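Print this page | E-mail this page

Hesteck Celach gripper kit
Posted in September by Américo Mendes

I've been running the Celach on our kitchen bench setup for a while now, and people keep asking whether it's any good for clearing-up tasks. Short version: yes, with a bit of patience!
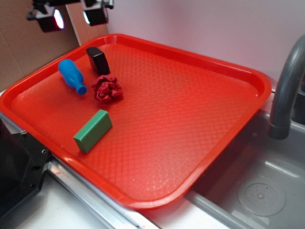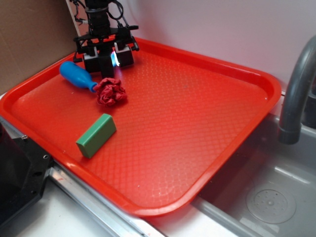

Tray by the sink, with the blue bottle, the red cloth and the green block on it.

What I wanted to find out was whether a policy trained on mixed clutter holds up when hard and soft things lie close together. We gave it 60 demonstrations first, then 80, with 20 test runs after each batch. The bottle was easy both times. Cloth is another story – with the smaller batch it kept pinching air above the folds, and the extra demos helped more than I'd expected (I had a bet on with myself and lost).

The kit comes with 2 fingers, the bracket and the Hindik driver, which logs finger width along with the arm pose. Keep that logging on! Sequeira, our older training code, ignored width completely, and I'm pretty sure that's why its cloth grasps were so poor.

Setup took me most of a Tuesday – mainly cable routing. Spare finger pads are sold separately, so order a set with the kit.

E-mail this page to a colleague | Print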